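**Kadora Technical Institute**
**Robotic Disassembly Project: Handout for Unit 2**
Instructor: Madalena Guerreiro

### Purpose of the unit

In Unit 1, each team taught the arm a set of fixed positions and moved test blocks between them. Unit 2 applies the same skills to a real object, a desktop computer tower. Teams will program the arm to work on the hard drive and its caddy inside the open case. The unit counts for 2000 of the 3000 points available in the course.

Students should read the Plenley safety sheet before the first session. It will not be repeated in class.

### Preparing the tower

The computer must be unplugged from the wall before it is brought to the table. Remove the side panel by hand and lay the tower on its side with the interior facing up. Place it against the stops agreed by the team, and record the position in the log. A case that has shifted between runs will make every taught point wrong by the same amount, and this is the most common cause of failed attempts.

The drive has two connections, data and power. Both are to be detached by hand before any removal run. Pulling on a connected SATA cable can break the plastic connector on the drive.

### Programming the approach

Write the program with at least these taught points:

1. Safe height, clear of the case and all cables
2. Above the drive cage, gripper open
3. Grip position
4. Withdrawal point, with the drive fully outside the cage
5. Release position

Moves between points 2 and 4 must be straight-line moves. Joint moves are permitted only above the safe height. Speed inside the case is limited to 2 percent until the instructor has signed the log, after which teams may choose their own setting.

Grip force deserves care. Too little lets the caddy slip; too much bends its sides inward and makes it hard to seat again. Begin with the value used for the Flindent test block and change it in small steps.
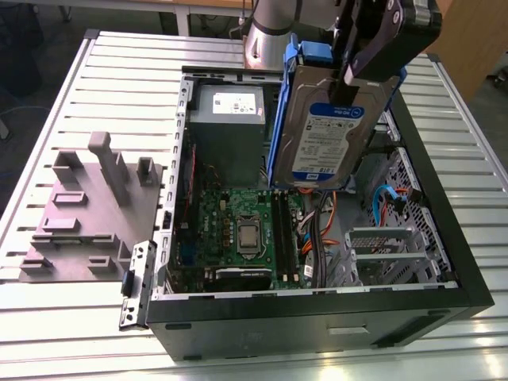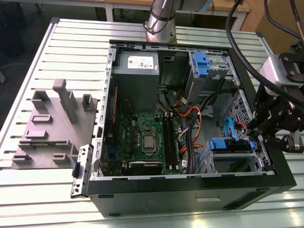

### Written work

Each team submits one report of no more than four pages, using the Szabo template. The report should include the program listing, the table of taught points, and an account of every failed run. A failed run that is well explained earns full credit in that section. Reports that list only successful runs will be returned.

Passing requires a mark of 63 or higher on the report and one supervised run in the presence of the instructor. Reports are due at the start of the Saturday session. Teams that need extra time at the arm should sign up on the sheet by the door.

### Reading for next time

Course reader, chapter on compliance and contact. Come prepared to discuss why inserting a part is harder than removing it.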